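Ticket 473
Subject: Quote for hand-held grippers, replacement finger pads, and what to budget for the fall
Opened: 2025-08-21
Status: Open, waiting on Dornitz sales
Requester: Stellan Söderlund, Rillier

Hello again, and thank you for being so patient with me on the phone yesterday! I promised I'd put everything in writing so the right person on your side can price it, and I'm afraid I've let it grow a bit long.

We own two of the Skoreo hand-held grippers at the moment and I'd like to add three more before the fall work starts. The trouble is that the quote you sent lists the grippers as bare units, and I can't tell whether the finger pads come with them or have to be ordered as a separate line. When we bought the first pair they came in the same box, but the invoice was split, and our purchasing office (lovely people, very firm) sent it back to me twice asking what the second line was for. I'd love to avoid that dance this time.

The other question is how many spare pads to plan for. Our work is mostly picture books and board books, picking them up, stacking them, sliding one off another, and I don't know if that counts as light use or heavy use in your wear table. The table only mentions cartons and bottles.

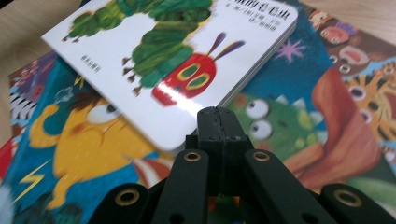

I did ask Faulkner for a price on pads too, just to have something to compare with, and theirs came in lower, but they couldn't promise the fit and I'd rather not find out the hard way with the whole order. If using their pads would affect the warranty, please say so and I'll drop the idea.

Stellan

Reply from Dornitz Support
Hi Stellan, no need to apologize, this is very helpful. Pads are included with each new gripper, one set per unit. Spares are a separate line and always will be, so I've asked sales to write "spare finger pads" out in full on the quote. For books I'd go by the light use row, with one caution: glossy covers are kind to pads and thick board corners are less so. Other makers' pads don't void the warranty on the gripper body, but we can't cover the fingers if a pad damages them.

Reply from Stellan Söderlund
Wonderful, that clears up nearly all of it. Please put two spare sets on the quote and leave Faulkner out of it. Could you also show shipping as its own line? I have about a week before the budget sheet gets locked, and shipping comes out of a different account here.

Reply from Dornitz Support
Passed to sales with both changes. I'll leave the ticket open until you have the new quote in hand.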